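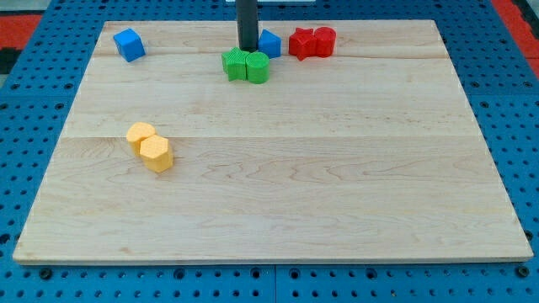 The board tonight. Greens, reds and yellows paired up, blues not.

February 13, 2018

Writing fast, bus in a bit. Club ran long again and I have a lab report I haven't opened.

So – Mirine. Still says Mirine on the sign-up sheet so that's what we're calling the whole thing now, arm and code and all. The task for the Hadham round is color sorting by pushing. No picking up allowed. One rod, straight down, shove things across the wood until same colors touch same colors. Sounds like a baby game. It is not a baby game.

Blue is the problem. One blue is way off in the back left, tilted, sulking. The other one is right behind the greens, and the rod is right there too, so any push at that blue and you risk taking the green star with it. And the greens were perfect!! Star and cylinder snug against each other. I didn't want anyone to breathe near them.

My idea: leave the near blue alone, go get the far one and bring it along the back of the board. Other idea from across the table: pull the near one out to the left, meet in the middle. We argued way too long. Tried mine first. Went around behind the far cube, pushed on the wrong face, cube spun and slid toward the edge. Stopped it. Reset. Tried again slower and it went maybe a hand's width in a good line and then spun AGAIN. Cubes spin if you are even a little off center. Wrote that on the whiteboard in big letters and somebody drew a crying cube next to it.

Cylinders I thought would be worse because they roll around the rod, sort of, but you can feel your way with them. Short pushes, stop, look, short push. Stars are weird. If the rod gets into the notch between two points it holds there and you can steer, and if it hits a point the whole thing pivots. The hexagon is my favorite. Flat sides, goes where you tell it.

Other thing – the seams. The boards aren't dead level where they join. Not so you'd notice with your hand but a block coming across slow will catch and stop, and the rod keeps going and slips off the side. Somebody wants to sand it. I said the Hadham board will have seams too for all we know so lets learn to deal. Lost that vote, I think. Check whether sanding is even allowed under the rules.

Ulis crashed twice. Once right when I hit save, so that run is gone, no log, nothing. It was a good one too, the one that got the yellows together. The blocks are sitting there to prove it but the file isn't. We need 60 clean logged runs before the Hadham people will even look at our entry and right now we have a lot of runs and not so many clean ones. Turned off autosave to see if that helps. Turned it back on becuase that is insane.

Step limit is 1,000 per run. Seemed like tons when we read it. Then you watch the rod creep around the back of a cube to get to its other side and see the counter going and it is not tons. The run with the spinning cube ate the full 1,000 and we finished with the blues farther apart than we started. Want to write something that moves fast when it isn't near a block and slow when it is. I think I can do it in the Somogyi script, there's already a speed setting in there that no one has touched. Tomorrow in study hall maybe. If the report is done. Ha.

Also got told off for leaving the filament out last time. Fair. The new blocks came out a bit rough on top but the sides are OK and they slide fine. Grippier than the old ones, so the rod doesn't skate off as much. I like them better.

Proud of one thing. My turn on the controls, and the red star and the red cylinder went together on the first try, up by the back. One long push and a little tap. Got a cheer. I pretended it was on purpose, and it mostly was.

Left everything on the board as is so we can start from there next time. Put a note on it, DO NOT TIDY. Last time it got tidied.

To do:
– speed thing in Somogyi
– ask about sanding
– back up the Ulis folder to 2 places, not one
– lab report lab report lab report
– bring back the good screwdriver, it's in my coat again

Bus.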